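Section 3: Setting Up the Station and Logging Your First Readings

Before you begin, check that the mast is upright and the base bolts are tight. The Drostari weather station measures air temperature, humidity, pressure, wind and rainfall. It will log bad numbers without any warning if it is set up badly, so take your time with the steps that follow.

3.1 Choosing the spot

1. Pick open, level ground. Grass is best. Avoid gravel, concrete and blacktop, which hold heat into the evening.
2. Keep the mast away from buildings and trees. The distance should be at least four times the height of the nearest obstacle.
3. Stay clear of sprinklers, dryer vents and air conditioner outlets.
4. Mark true north with a stake. A compass points to magnetic north, so look up the correction for your area first.

Note: If you can't meet the distance rule, mount the station anyway and enter the obstacle's height and direction under Site Notes. Whoever uses the data later can allow for it.

CAUTION: Do not raise the mast near overhead power lines or when thunder can be heard.

3.2 Fitting the sensors

1. Slide the radiation shield onto the lower arm until it clicks. Tighten the collar by hand only.
2. Fit the wind vane to the upper arm with the notch facing your north stake.
3. Set the rain gauge on its bracket and check the bubble level. The bubble must sit inside the ring.
4. Remove the strip of tape from the tipping bucket. The bucket is taped for shipping and will read zero until it is freed.
5. Run the sensor cable down the mast and secure it with the clips supplied. Leave a small drip loop below the logger box.
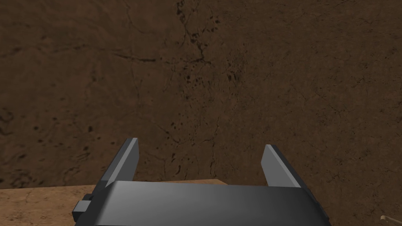 Bernville, August

Settings in 3.3 and 3.4 apply to the Justus logger. For the older Stubbs logger, use the card inside the lid — the menus are in a different order.

3.3 Setting the logger

1. Hold the power button until the green light comes on.
2. Set the clock to local standard time. Do not switch to daylight saving time in summer.
3. Go to Interval and enter 300. This is the time between readings, in seconds.
4. Go to Site and enter your elevation in feet. The factory setting is 700. If you leave it there and your site is higher or lower, sea-level pressure will be wrong.
5. Press Save twice. Settings saved only once are lost when the power goes off.

3.4 Checking the first readings

Leave the station alone for an hour, then compare its temperature with a shaded thermometer nearby. A difference of one or two degrees is acceptable. If humidity stays at exactly 85 and does not move, the sensor plug is not fully seated. Turn the logger off, push the plug in and start again from 3.3.

For the rain gauge, pour a small cup of water through slowly and listen for the clicks. Delete the test rain from the log afterward under Edit, Today.

Send questions about site notes to Tamsin Cartwright at the data desk, with your station number in the subject line.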